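Stemora Family Album – support ticket
Subject: Grandparents not getting new photos
Status: Solved
Opened: Sun 9 January

Reported problem

We share an album with both sets of grandparents. My parents see everything. My in-laws have had nothing new since October, when our daughter was born, and they think we have stopped sending pictures. The album shows them as members. App is up to date on my phone and on theirs.

Reply from support

Please check which album the in-laws are joined to. If an invitation was opened twice, the account can end up in a second album with the same name. Go to Settings, then Family, then Albums, and tell us how many are listed.

Customer

Two, both called Funo. One has 3,000 photos and the other has 300. My in-laws are in the small one. My wife made it during the pregnancy for scan pictures and we forgot about it.

Reply from support

Thank you. You can merge them:

1. Open the smaller album and choose Merge into.
2. Pick the larger album.
3. Leave Keep members ticked.
4. Wait for the bar to finish before closing the app.

Comments left by relatives are kept. Duplicates are not removed.

Customer

Merge stopped twice at the same place with error 3. Tried on wifi and on mobile data – no difference. My mother-in-law has now rung to ask if she has upset us, so I would like this sorted soon.

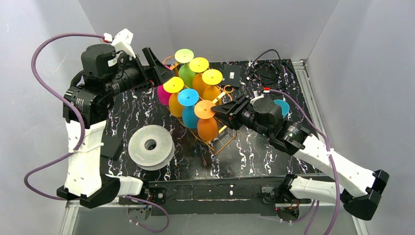 Reply from support

Error 3 means a file in the smaller album did not finish uploading. Open that album, sort by Pending, and delete or resend anything listed. Then run the merge again.

Customer

There was one video under Pending, from the baby shower. Deleted it, as my wife still had it on her phone, and the merge went through. In-laws can see everything. They have liked most of it already and my phone has not stopped buzzing. Can I mute likes but keep comments?

Reply from support

Yes. Settings, Notifications, then switch off Likes. This only affects your own phone. Closing the ticket – reply here if it happens again.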